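Sikance 2F Wrist Camera Kit for Parallel Grippers

Part no. 959-W
Page revised 04/06/2019

The Sikance 2F is a small color camera and bracket that bolts between the arm flange and a two-finger gripper. It looks down the fingers, so both fingertips stay in view through the full stroke. The kit is sold with a bracket, a cable and a choice of two finger sets. It is meant for picking mixed retail and grocery items, where the item changes from one pick to the next and a fixed overhead camera loses sight of the grasp.

What's in the box

Camera head with fixed-focus lens
Flange bracket, black anodized
Cable, 16 ft, with strain relief
One finger set, Jakton or Hurkar (choose when ordering)
Four bracket screws and a hex key

Choosing a finger set

We tested both finger sets on the same arm, with the same camera settings and the same bin of items. The Jakton fingers are rounded and have a soft outer skin. They spread the load over a wider area and are the better choice for film bags, pouches and anything that creases. The Hurkar fingers are flat and stiff, with a shallow groove down the middle. They hold boxes and cans more squarely but tend to pinch film at one point.

In the February bench run, each set made 78 attempts on soft packs. The Jakton set dropped four. The Hurkar set dropped nine, most of them while the arm was turning toward the shelf. On cartons the two sets came out even. If your mix is mostly soft goods, order Jakton. If you handle both, the fingers swap with two screws each, and the second set can be ordered alone.

Image quality during motion

The camera has a rolling shutter. At the default exposure, fast wrist moves smear fine detail such as barcode lines and small print, while large areas of color and the outline of the pack between the fingers remain usable. Clear film adds bright highlights along its folds. Plan on reading codes at a stop, or shorten the exposure and add light.

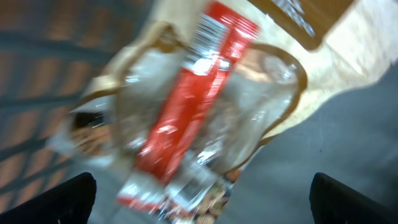 Controller support

The kit works with the Tóth C2 and C4 controllers. The C4 takes the camera cable directly. The C2 needs the adapter board, sold separately. Exposure, gain and white balance are set from the controller menu and are stored with the tool profile, so a finger swap will load the matching values if the profile is changed at the same time.

Mounting notes

Fit the bracket with the cable exit facing away from the elbow. Leave a loose loop at the wrist — a tight cable will pull the head out of line on long turns. Run the alignment routine after every finger change. It takes nine seconds and needs no target card.

Ordering

The second finger set, the C2 adapter board and spare cables are listed under Accessories. Longer cables are made to order and can't be returned.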